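Goodall Alumni Board > School Life > Should we name the new lab after a teacher?

katora_92
14/03/2024
The school wants to put a name on the new computer lab. I propose Mervyn Naylor, who taught us physics in the old building. English is my third language and he was the first teacher who waited until I finished my sentence. The plate and the small opening event cost 3,189 dollars. We have collected 2,240 so far. 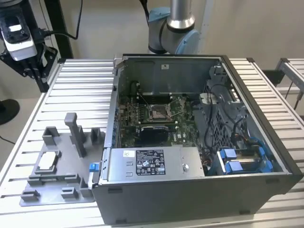
I also wrote to the head of school, and she answered that a teacher's name is possible if the alumni agree before August. So please write your opinion, also if it is negative.

Latotico
I had him for two years. Good teacher, but strict — I failed his class once and I think he was right. You have my vote.

covar_b
I am against it. Many teachers helped us and only one gets a wall. Why not spend the money on exam fees for students who cannot pay? I would give to that today.
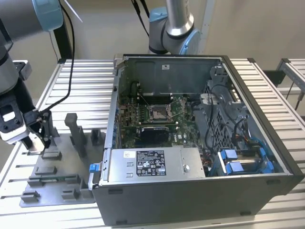
And did someone ask Mr. Naylor? He never liked attention. At his retirement he left before the cake.

katora_92
Yes, I called him. He said he would prefer the exam fees too, but he did not say no to the plate.

Latotico
Then make the plate smaller and give the rest to the fees. I can add 248 to the fund if we do it so.

covar_b
With a smaller plate I can accept it. Please post the new price when you have it.
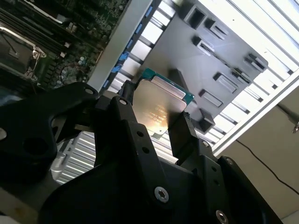

Processor held in the gripper

katora_92
I will ask for the price of the small one and write it in this thread.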